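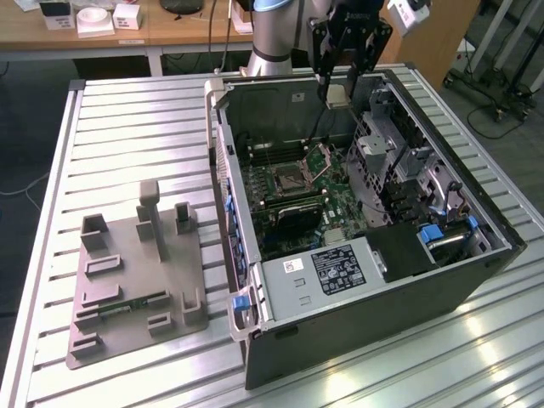 Chapter 4: Processors and Memory

I learned to take computers apart on my aunt's kitchen table, and I lost a screw before I'd even found the power supply (it was in the butter dish, of course!). So we'll start this chapter slowly. Lay your tower on its side, take off the panel, and just look for a while. Find the socket, then the row of memory slots next to it.

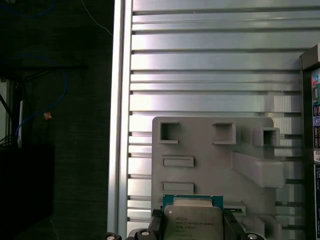 Figure 4.1. A processor with its metal lid and lettering.

My old teacher, Grażyna Zalewska, made us copy the lettering off every chip into a notebook before we did anything else. I still do it, and I still love it!

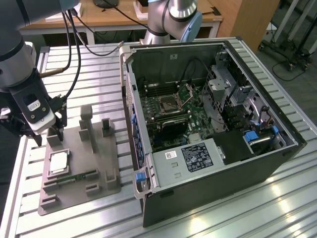

Reading time: 29 minutes

Small parts need somewhere to live while the case is open. A tray with a pocket for the processor and a long slot for the memory is lovely to work with, but I got by for years with an egg carton and a marker pen. Hold a module by its ends, keep your fingers off the contacts, and put it down before you pick up the next one. 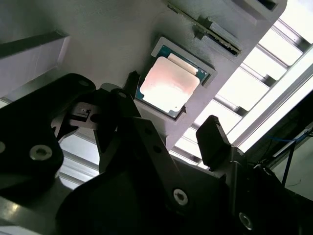

The same goes for the processor, only more so. Lift it by its edges, straight up, and look for the little marks that tell you which way round it goes back. We'll get to those in Section 4.1, so keep your notebook handy.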